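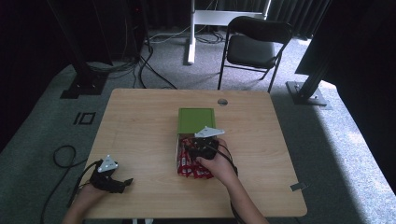 I got to Soltbridge on 17 May 2024 with a paper cup of coffee, no breakfast in me, and a visitor badge that spelled my name wrong. Demix was holding its open day, and I'd signed up for the small tour, the one that spends a whole hour at a single station. My kind of thing!

The station is for packets. Small, shiny, crinkly ones, which are miserable to pick up if you're a machine. You work it with a gripper on each hand, and what your hands do gets recorded so a robot can be taught the same job later. Jintana Chuensuk looks after it, and she talked us through her morning routine, which I'd happily have listened to all day.

She starts with the grippers. Fingers open, fingers closed, 30 times each side, while she listens for a click that shouldn't be there. Then the plates on top. Those have to sit dead level and tight, and she checks the little knobs at the corners with her thumb before she gets out a screwdriver. One of them worked loose in December and she lost 200 recordings before she spotted it (she still sounds annoyed). Now there's a line for it on the check sheet, underlined twice.

Cables are the other big one. They run back along your arm, and if there's too little slack they tug at your wrist every time you reach for the box. Too much and they drag over the packets. She had me put the left gripper on and reach across the table, and I felt the tug right away. She let out a bit more cable, I tried again – much better. It's lighter than I'd expected, though my thumb was tired after ten minutes.

Somebody in our group asked how long a set of finger pads lasts. The last pair made it to 1479 picks, the one before that gave up at 857, and she put the difference down to a batch of packets with sharper ends. She keeps the dead pads in a jar, and we passed a few of them round. The worn ones are smooth as a river stone on one side.

Changing a pad took her roughly four minutes with us all leaning in. Old one off, wipe the finger, new one on, press and hold, then the open-and-close routine again from the start. She won't skip that last part even when people are waiting, and we were very much waiting, as sandwiches had been promised.

The bus back to Onsri leaves from the far side of the parking lot, by the way, and the sign is tiny. I missed the first one. Next on my list is the Bruvitska open day, if they ever answer my email.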